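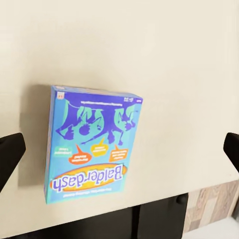
5.2 The overhang fault

We had expected most of our trouble in the Trundthorpe room to come from grasping, and for a good while we went on believing that it did. Board game boxes are awkward things for a parallel gripper. They are wide and flat, and the broad face that carries the artwork is exactly the face that offers nothing to hold. In the wrist view the Balderdash box lies between the open fingers with its title upside down, closer to the left finger than to the right, and we spent many happy hours arguing about that sort of off-center approach and what the Pidex controller ought to do about it. All of that turned out to be a side road, though we did learn a fair amount along the way and have kept the notes in the supplement.

The fault that really hurt us was a quieter one. Out of 400 rollouts in the tidy-up task, 27 ended with an item on the floor and the run marked as a success. We found the first of these by accident in December, when one of us was replaying logs for a talk and noticed that the final state had a perfectly good score and nothing on the table. After that we went back and watched every rollout through from beginning to end, which is slow work, and which we would now warmly recommend to anyone who has been relying on the score file as we had.

Two separate mistakes were feeding each other. The first was in the support check that we inherited from the Heffernan task suite. It tests whether the center of an item's bounding box lies above the tabletop, and it does so once, at the moment the gripper is commanded to retreat. A thin sheet can hang well over a corner and still pass. The second was in our own retreat motion, which drew the fingers back along the surface before lifting. With a box this made very little difference. With a sheet already past the edge, a brush from a fingertip was enough to carry it the rest of the way, and by then the check had been made and the success recorded.

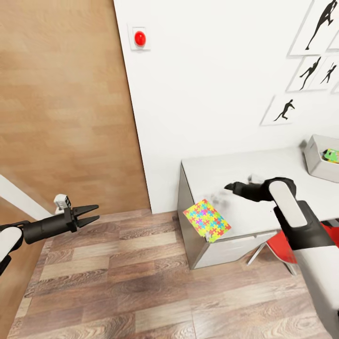 Figure 3. Third-person view of the Trundthorpe room, with the puzzle-patterned sheet partly overhanging the front-left corner of the white table and the right gripper reaching across the tabletop.

The geometry in Figure 3 is the kind that worried us most. The sheet sits at an angle, so the part beyond the edge is a corner and the bounding box gives a flattering account of how well supported it is. The right arm comes in over the table from the far side of the sheet, and any stray push in the direction its fingers point is a push toward the open floor. The left arm has its jaws open and is holding nothing, but the planner had no rule that would let a free arm steady an item at the table edge. We had simply never thought to write one.

We should say a word about safety here, even though everything described above took place in the Wakwood simulator and the only thing harmed was our confidence. The room has a round red button high on the white wall, and in our setup a scripted supervisor may trigger a stop whenever an item leaves its support. In the faulty runs that stop was never triggered, for the plain reason that the supervisor read the same support flag as the scorer. Once the flag had been set to true, both of them were satisfied. A monitor that shares its evidence with the thing it monitors is not much of a monitor, and we are a little embarrassed at how long we left it that way.

The repair was modest. The support check now uses the actual contact area between item and table — the simulator had offered it all along — and it runs until 2 seconds after the arm has stopped moving. The retreat lifts first and withdraws afterward. The supervisor tracks item height directly from the physics state and no longer consults the scorer at all. We reran the 27 faulty rollouts from their saved starting states with these changes in place. In 3 of them the item still fell, and all of those were correctly recorded as failures and stopped. We have left them in the totals reported in Section 6.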